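4.2 Adding Learners to a Course Group

Kondivis places learners in groups before any course work is assigned. A group can hold up to 300 learners. Larger intakes must be split, and each part needs its own group name.

1. Sign in with an instructor account and open the Groups tab.
2. Select New Group. Enter a name and a start month, such as January.
3. Choose a course template. Ginden is the default for math placement. Salem is used for reading and writing.
4. Select Save. The group appears in the list with the status Draft.

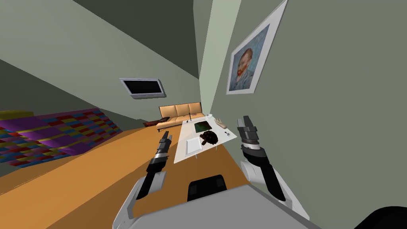 Simulated room with white coffee table and two robot arms.

Note: A group in Draft status is hidden from learners. Instructors with view rights can still open it.

4.3 Importing a Roster

The roster must be a CSV file with one learner per row. The first row is read as column headings.

1. Open the group and select Import.
2. Choose the file. The importer checks every row before writing any records.
3. Review the error list. Error 390 means a duplicate email address. Error 3334 means the file was saved in an unsupported text format – save it again as UTF-8 and repeat step 2.

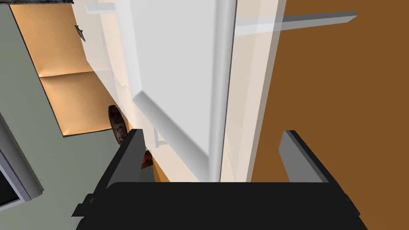
4. Select Confirm. Learners receive an access key by email when the group status changes to Active.

Caution: Importing a second roster with Replace checked removes all learners missing from the new file. Their quiz scores are kept for three months and then deleted.

4.4 Setting Closed Dates

Due dates that fall on a closed date move to the next open day. Enter school breaks such as Pesach under Settings, Calendar, before the group is made active. Dates entered later do not change work already assigned. 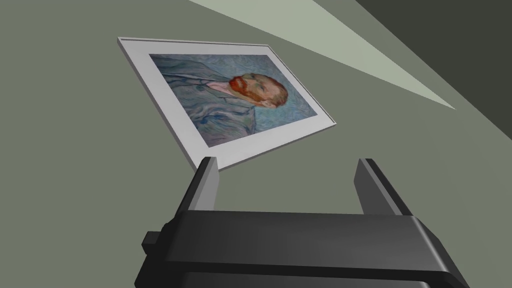 Framed portrait on a gray-green wall.

To remove a closed date, select it and choose Clear. The change applies to new assignments only.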